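Progress report, Plesau house, September

Dear Birthe Vídalín,

I write to you with the news from the Plesau house, as agreed when the Hotthorpe fund gave us the second part of the grant. The work on the bedrooms is going forward, a little slower than I planned in spring.

The new bedding came from Prurville in two deliveries. We received 37 blankets and the same number of comforters, and the invoices are attached to the finance sheet. The rooms on the upper floor now have them. The lower floor must wait until the painters are finished.

The second item in our plan was the storage of small care things. Before, residents kept wipes, bottles and creams on the window sill or under the bed, and much was lost or bought twice. We decided on clear plastic bins, so that one can see the contents without opening anything. Each resident goes through the bin together with a staff member and decides what stays – this takes longer than we thought, often a full hour.

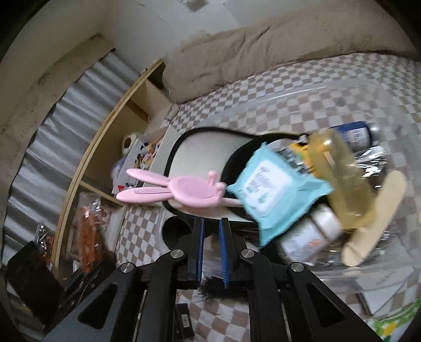
A clear bin with wipes and bottles, on a bed with checkered blanket, upper floor.

The walls are still a weak point. In several rooms the white paint has marks and scuffs, and washing did not help much. I asked the firm Yeoman for a price, and they offer to paint all bedrooms for some 1000 euros more than we have in the budget line. I would like to move this amount from the line for curtains, if you agree. The curtains we have can serve one more year.

So far we have used 121 hours of staff time for sorting and for setting up the rooms. The hours are within the plan.

Still open for the next period: labels for the bins, the bedding on the lower floor, and your decision about the paint. Please send me the answer before the painters make their schedule for the winter.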